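The Wall Color That Promises You Sleep

Walid Hourani painted his bedroom three times in one September. The first coat was a dusty green he had read would lower his pulse. The second was a blue called Flinholm, which the woman at the paint counter told him people drove in from two towns over to buy. The third was the color the room had been before he started, a beige so ordinary that the can didn't have much of a name.

"I slept fine in all of them," he said. "I slept worst the week of the fumes."

Hourani is the kind of customer the paint trade has been courting hard. For years, bedroom paint was sold on whether it would scrub clean and whether it matched the drapes. Now it is sold as something close to medicine. Pinik, a small maker with a big catalog, has a line of bedroom colors it says are "tuned for rest." Fustex sells a primer meant to go under them. Neither company, when asked, could point to a test in which people slept in rooms painted with the product and then slept in rooms painted with something else.

What they sent was a brochure. It had a sleeping woman on the cover and, on page six, a chart with no numbers along the side.

Lesia Yurchenko spent eight years mixing color for Nechyporuk, a regional paint maker, before she left to teach night classes in house painting. She doesn't think her old trade is full of liars. She thinks it is full of people who like color and have been told to say more about it than they know.

"We would get a name first," she said. "Somebody upstairs wanted a calm one. So I'd take a gray, warm it up a little, and that was the calm one. Next year the calm one was green."

There is a fair question under all this, about whether color does anything to us at all. Most people will tell you a red room feels different from a white one, and I believe them. But feeling different at the moment you walk in is a small claim. Sleeping longer, night after night, in a room where the lights are off and your eyes are shut is a large one – and the ads slide from the first to the second without slowing down.

Petro Stasiv, a painting contractor who trained under Yurchenko, says light matters more than the chip does. He has had clients call him back to say he used the wrong can. He brings the can with him and holds the lid up to the wall in the morning, and it matches. By four in the afternoon it doesn't look like it would. He charges for the second visit now.

His advice is dull and costs very little. Buy a sample pot and paint a board you can move. Put it behind the bed, then in the corner, then by the door, and look at it after dark with the lamp you really use. Leave it up for a week. If you have stopped noticing it by then, he says, you can live with it.

I tried this with 2 sample pots, one from the restful line and one off the clearance shelf. A friend, Khrystyna-Mariia Zhuravel, came over and was asked to choose the soothing one. She chose the clearance pot, then asked if there was any coffee.
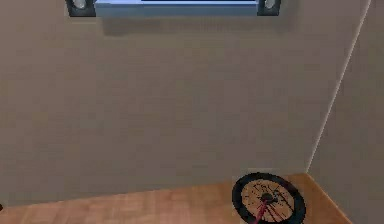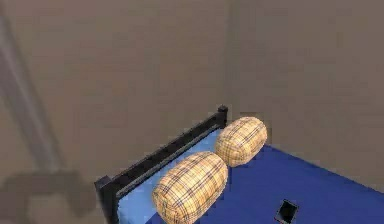
Plain walls in computer-rendered rooms.

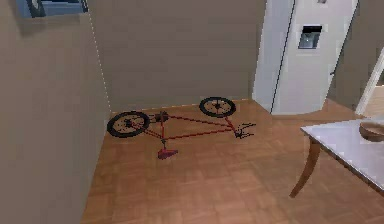

Is it worth paying extra for a bedroom paint sold as a sleep aid?

Pay extra for paint that covers well and doesn't smell for days, if you can find out which one that is. The sleep claim on the label is worth nothing until a company shows its test, and none of the ones I asked had one to show.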